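How Do People Buy a Robot?

14 comments 166 shares

Buying a robot arm is a bit like getting a dog. The dog costs money once, but then there is food, a bed, a lead and the vet. A robot arm has its own list, and the people who buy one have to write that list before they spend anything.

This page follows a small company called Clostereck. It packs gift boxes, with things such as plates, soaps and sweets inside. The company wanted a robot to help lift things off a table and put them into boxes. In January it started to plan.

What is the job?

The first question was not about money. It was "What do we want the robot to pick up?"

A brick is easy to pick up. It is hard and it always has the same shape. A plate is thin, flat and easy to chip. A ball rolls away if you nudge it. Something long and rounded has to be held in the right spot or it tips.

Clostereck wrote down everything that goes into its boxes. The heaviest thing weighed 2 kilograms. That number matters a lot, as every robot arm has a limit to what it can lift. The limit is called its payload. The hand on the end of the arm has weight too, and it counts as part of the payload. An arm that can lift 2 kilograms with no hand on it is too weak for a 2 kilogram box of soap.

Which hand?

Robot arms are often sold without a hand. You choose one and bolt it on. The proper name for the hand is a gripper.

Some grippers have two flat fingers that close like a peg. Some are suction cups, which stick to smooth things. Others have several fingers, a bit like yours. Grippers with lots of fingers can hold more kinds of shapes, but they have more parts inside, so they often cost more to buy and more to mend.

Clostereck looked at a simple gripper from Samano and a gripper with fingers from Ersoy. It asked both companies for a quote. A quote is a piece of paper that says what something will cost.

Try it on a computer first

You can test a robot before you own one. Engineers build a pretend table inside a computer, put pretend objects on it and let a pretend robot have a go. This is called a simulation. If the robot knocks over a plate in a simulation, there is nothing to sweep up.

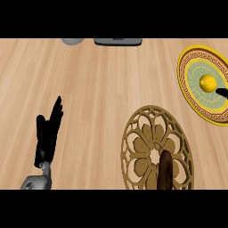

Reading time: 4 minutes

In this simulation there are two robot arms. One comes in from the left with its black fingers open. Only a fingertip of the other can be seen, over on the right, very close to a small yellow ball on a plate. The golden plate nearer the front is full of holes, so a suction cup might have trouble with it. Fingers might do better.

A simulation also helps with a big money question: one arm or two? Two arms can share a table, and one can hold something steady while the other works. But two arms cost more, and someone has to write the instructions that stop them bumping into each other.

How far can it reach?

Clostereck measured its packing table. The spot where the boxes stand was 550 millimetres from the place where the arm would be bolted down. An arm with a reach of 400 millimetres was cheaper, but it could not get there. The company crossed it off the list.

Try this at home. Sit at a table and keep your back against the chair. Which things can you touch without leaning? That is your reach.

The rest of the shopping list

The arm and the gripper are the parts everybody thinks of. Clostereck's list also had these on it:

A strong table that does not wobble
A camera, so the robot can find things
A computer and the programs to run on it
A big red stop button
Safety training for the staff
Spare fingertips, because they wear out
Money for repairs

Clostereck chose a company called Vundton to put everything together. Vundton's price had the training in it. The repairs were extra, so they went on a line of their own in the budget.

A budget is a plan for money. It shows what you have and what each thing will cost. Good budgets keep a little bit back — something always gets forgotten. Clostereck forgot the delivery charge.

Words to know

Budget: a plan for spending money
Gripper: the hand on a robot arm
Payload: the most weight a robot arm can carry
Quote: a price written down by a seller
Reach: how far an arm can stretch
Simulation: a pretend version made on a computer

14 comments Share this page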